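Tips for keeping a cell model runnable on a home workshop machine. Mostly heart cell stuff, ODEs, but works for any simulation you run in the spare room between chores.

## Before you run

- Check units first. mV vs V, ms vs s. Do it on paper.
- Write down the starting values. All of them, even the ones that look like zero.
- Keep 2 copies of the model file. One you never touch.
- Stimulus current: check the sign. Tallbridge plots it upside down and I lost an evening to that. 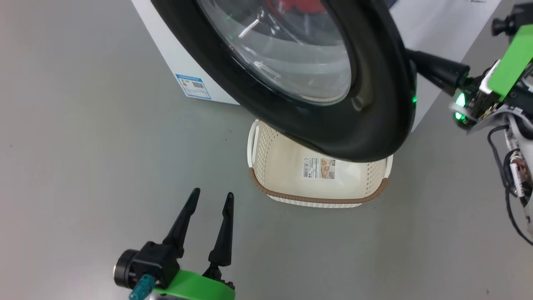
*Basket under the door, ready to go.*

## While it runs

- Long pacing runs go overnight. 200 beats is plenty for most things, 40 if you just want a look at the shape.
- Throw away the early beats — they're still settling.
- Sodium drifts slow. Plot it on its own axis or you wont see it.
- Step size too big = spiky upstroke. Halve it, run again, compare.
- Fan noise: put the tower on a folded towel, NOT over the vents.
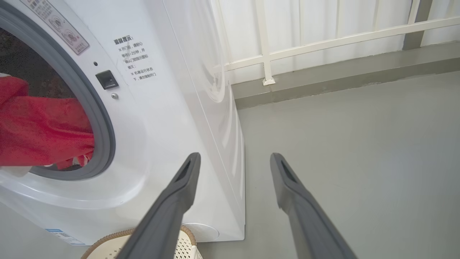

## After

- Save the plot and the settings together, same folder, same name. Drarell exports drop the solver settings so copy them in by hand.
- Label the axes now. Not in June when you've forgoten what trace 3 was.
- Compare against the published figure at the same pacing rate. 60 a minute is an easy one to start with.
- Calcium peak off by a factor of 1000? Units again. Go back to top.
- Old Cerkudetti files: open in a text editor, fix line endings, then import. 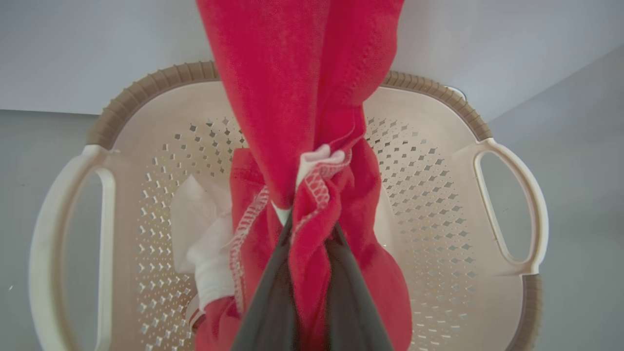
*Red one, up out of the basket.*

Still need to add a bit on Jarman scripts. They work, mostly. Keep the log file on.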